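Folding on the bed, again

Last updated 17th April

So I gave up on the kitchen table as a laundry spot. It's too small, it always has crumbs on it, and twice in March I put a clean pile down on something sticky. Now everything gets dumped on the bed, and I have to finish folding or I can't go to sleep. It works better than any chart or app I've tried (and I have tried a few!).

My friend Rezaul Sarkar swears by doing the T-shirts first. I used to leave them for last, since they're the dull part, but he's right that they go quickly once you stop fussing. I lay one out, smooth it with my hands, sleeves in, sides in, then up from the bottom. The soft old ones never want to lie flat, and the blue-purple one is the worst of the bunch. I usually have my phone up by the headboard on its charger so I can put a podcast on, and then of course I end up looking at the phone.

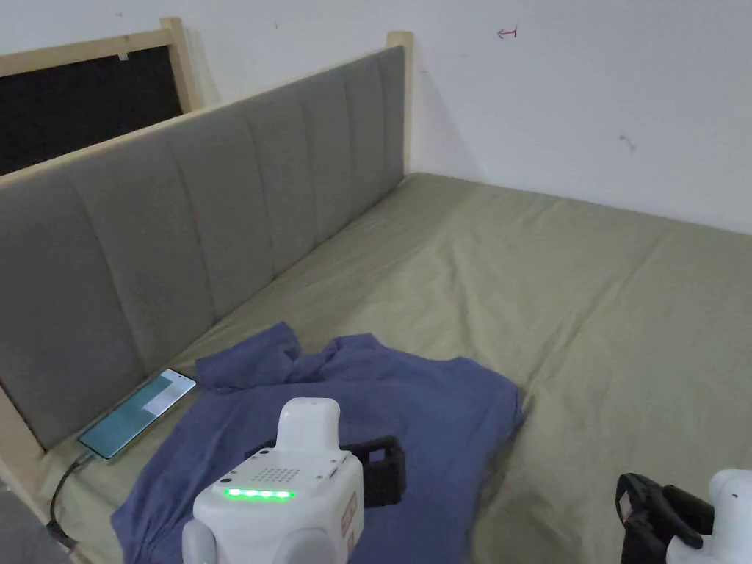

The sheet situation

Yes, the olive green one is still on. I bought it when we moved to Warkton and I love the color with the gray headboard, but wow does it wrinkle. I've tried pulling it out of the dryer early, I've tried hanging it over the door, and I even ironed it once, which took 60 minutes and lasted one night.

I'm thinking of getting a second one in a heavier cotton so I can swap them. If you have a favorite that stays reasonably smooth, tell me in the comments. Socks next week, there are 17 without a partner.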